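**Kendorau Shelf Project** is a student robotics project run by the automation club of Skerkwood College. Its members program a robot arm to work with packaged food on store-type shelving. The project was started by Nasrin Talebi, a lecturer in control engineering, and it is offered as an optional course of 20 weeks. The name comes from the old grocery store in which the club held its first meetings.

## Shelf and goods

The students work at a black metal shelving unit with wooden boards. Cereal, crackers and snack bars stand on the upper level. The middle level is kept for one product, Annie's Bunny Grahams, in purple boxes. Similar boxes placed close together are considered a difficult case, as the program must decide where one box ends and the next one begins.

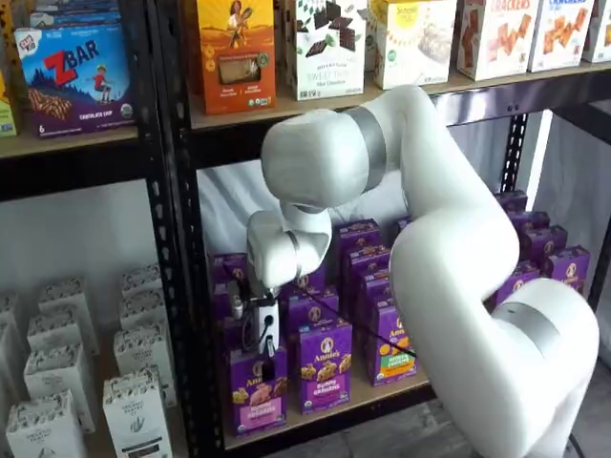 ## Course of work

Students work in teams of four. Each team writes its own program for choosing a box, moving the arm between the shelf boards and closing the gripper. The teams share one log, called Subramaniam after the street where the club has its workshop. By June 2024 the log contained 1244 attempts, including the failed ones.

An attempt is counted as good only if the neighboring boxes remain standing. This rule was proposed by Oleksandra Kovalchuk, a student of the second group, and it made the results of all teams lower — but easier to compare.

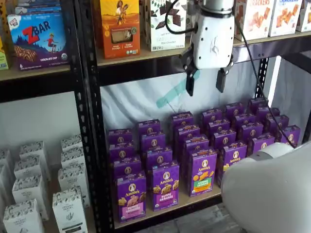

Before a program is allowed to run at full speed, it must pass a slow test with a second student at the stop button. The teacher signs the test sheet, and the sheet stays valid until the program is changed.

Most of the early difficulties were with the approach to the front row. The arm has to pass below the upper board and then turn its wrist down, and several teams spent more time on this movement than on the grasp itself.
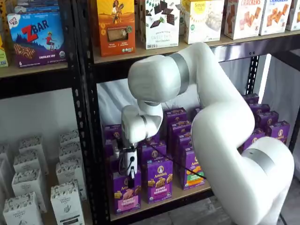 ## Sondonico Cup

The course ends each November with an internal competition, the Sondonico Cup. Every team has 35 minutes at the shelf, and the order of the boxes is changed between teams. Knocking over a box costs one point, and touching the upper board ends the attempt. Programs of earlier groups may be reused if the authors are named in the report.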